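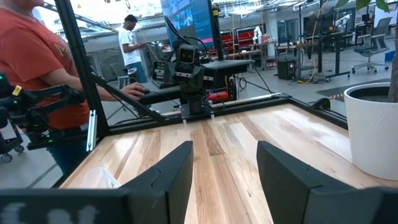 Fig. 1. Striped wood top, black frame, bench in use.

Shop & Lab Furniture, session 10 handout
Notes: Margit Myklebust (typed up fast, corrections to me please)
2024-04-17

Topic today: the worktable. Wood top, metal frame, stuff living on it. Read before the practical. Bring the Narkard sheet from last time.

1. The top

Strips of wood glued side by side. Old word for it is butcher block. Look at fig. 1: blond next to tan next to honey brown, boards running away from you toward the back. Color change is normal, every strip is its own piece of tree. Don't sort them by color unless the client pays for it.

Why strips
- one wide board cups, narrow strips fight each other and stay flatter
- a bad strip can be cut out and replaced (slow job, Horațiu will demo)
- short lengths get used up, less waste

Finish. The one in fig. 1 is glossy, you get the overhead lights back in it. Nice to wipe down. Bad to work over all day if the lamp is straight above you, glare. Ask people where they sit before you pick a sheen!! Valentin's group skipped this in March and had to rub down the whole top.

Oil vs. film finish: know the difference for the practical. Oil soaks in, easy to patch, needs redoing. Film sits on top, tougher, but a deep scratch means sanding back past it.

Sanding order for our tops: 80 first, then finer, final pass by hand. With the grain. Always with the grain. Wipe off dust between grits or you drag the coarse stuff along.

2. The frame

Black aluminum extrusion. Bars with slots, bolted up at the corners. Points to remember:
- uprights carry, diagonals stop the sway. Fig. 1 has both, thick post at left and a strut running off it at an angle. Leave out the strut and the table walks when you lean on it
- rail along the far edge = somewhere to clamp, also a stop for things rolling off
- wood moves with the weather, metal moves much less. So slotted holes under the top, never screw it down tight at all four sides

Vogler rule of thumb from last week: tighten corners by hand, check square, then go round again with the wrench. Measure both diagonals. If they differ, loosen, push, measure agian.

Exercise A. Table 300 cm long, legs at the ends only. Where does it sag, and what do you add? Sketch it, no numbers needed.

3. Things on the table

Jitendra's part, I only have half his notes, sorry.

Small clear containers: good for parts, easy to lose sight of on a shiny striped surface. There's one in fig. 1, took me a minute. Put them on a colored mat.
Cables: bring them up and away, or under the rail. A cable across the front edge gets caught by a sleeve sooner or later.
Mouse, monitor: keep to the edges, leave the middle free.
Plants: see fig. 2. Glossy green oval leaves, white pot, set at the back just inside the rear rail. Back is the right end for it, but the pot is partly over the edge of the wood, so check it can't rock. Saucer under any pot on wood. Water rings go through oil in no time and film turns cloudy.

4. Floor

Gray concrete in our figures. Hard, cold on the feet, fine for casters. Black rubber mat with holes where people stand, holes let grit drop through. Lift it and sweep, grit under a mat grinds the floor. Level the table after you set it, concrete is never as flat as it looks, shim the short leg.

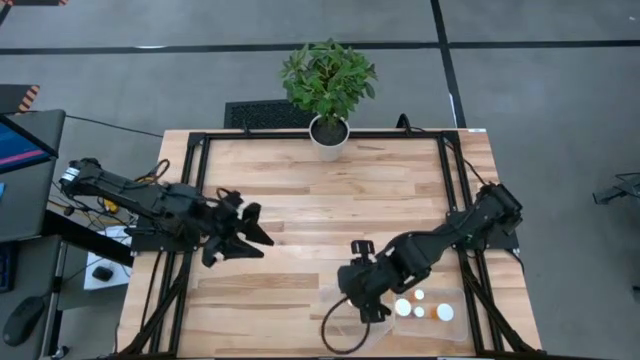
5. For next time

- read Oston handout, section 11 only
- Exercise A plus a cut list for one top, Workero template
- Þórey Lauritsen takes the practical, be there early, closed shoes
- questions on finish to Valentin Bălan, frames to Horațiu Sima, cables and layout to Jitendra Chauhan

Correction to session 9: I wrote "across the grain" for the hand pass. Wrong, with the grain, see section 1.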